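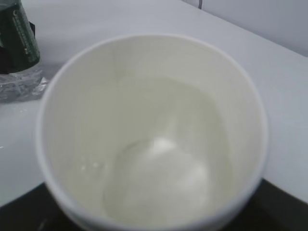

Trustix 3611 disposable cup, plain white, sleeve of 16

Filed under: Workshop > Consumables > Mixing and Measuring

The 3611 is the unprinted version of the Trustix hot and cold cup. It is sold for drinks, but a fair share of them end up on benches, where they get used for filler, glue, plaster and small amounts of paint. I bought two sleeves for that purpose and have been through most of them. I didn't test them with coffee and have no view on how they go at a barbecue.

Shape and finish

The cup is round with a smooth, thin rim and walls that taper toward the base. The inside is matte off-white with no printing, logo or fill line. For mixing, the plain interior is the main reason to pick this one over the Wurner cup, which has a coloured band on the inside that makes it hard to judge the shade of a tint. The drawback is contrast. White filler or PVA in the bottom of a white cup is difficult to read, and under a single overhead light I could not tell a thin film from a bare wall without tilting the cup. If you mostly mix white products, buy a coloured cup.

There are no graduations. Ratios by volume need a separate measure, or a mark made on the outside before you pour. I weigh everything, so this cost me nothing. The cup is light and I tare the scale each time.

Stability

The base is narrower than the mouth, as on any tapered cup. With a small amount in the bottom it stands well enough on a flat, smooth bench. Leave a steel spatula leaning in it and it will go over. A short bamboo stick is fine. Hold the cup low when stirring, as the upper wall flexes under finger pressure and the rim goes oval. It springs back the first few times. After that a slight crease stays.

Mixing

The join between wall and base is where powder hides. Dental plaster and powdered casein both left a dry ring there unless I scraped it with a square-ended stick. A rounded stick misses it. Small batches are worse in this respect than large ones, as most of the material is sitting in that corner.

Splash is minor. Stirring quickly will throw a few beads up the wall, and with two-part products those beads are usually short of one component. Scrape down once, partway through, and don't scrape at the pour.

Pouring

There's no spout. Squeezing the rim makes a usable one for thin liquids. Anything thicker than cream comes off the lip in a sheet and runs back down the outside, so use a stick as a guide.

Solvents

Water-based products caused no trouble over a working day. I left acetone in one for 2 minutes and tipped it out when the wall began to soften. Don't use these for lacquer thinner, and don't leave polyester resin to cure in them. The Ocampo polypropylene tub costs more per piece and handles both, and cured resin pops out of it, so it works out cheaper if you do that kind of work regularly.

Storage

The sleeve is a thin bag with a twist tie. Cups nest tightly, and the last few in the stack tend to come out in pairs. A half twist separates them. Keep the bag closed in a dusty shop.

Verdict

A decent throwaway cup for weighed, water-based mixes. Poor for white-on-white work, unsuitable for strong solvents. I will reorder in August if the price holds.

Comments (3)

glueline: Agree on the dry ring. I cut the end of a paint paddle square and it fixed most of it.

tassie_caster: Did you try the Urska ones? Wider base, don't tip as easily. Only seem to come in big cartons though.

bench4: What colour cup do you use for white filler?

Contact | Copyright and terms | Back to top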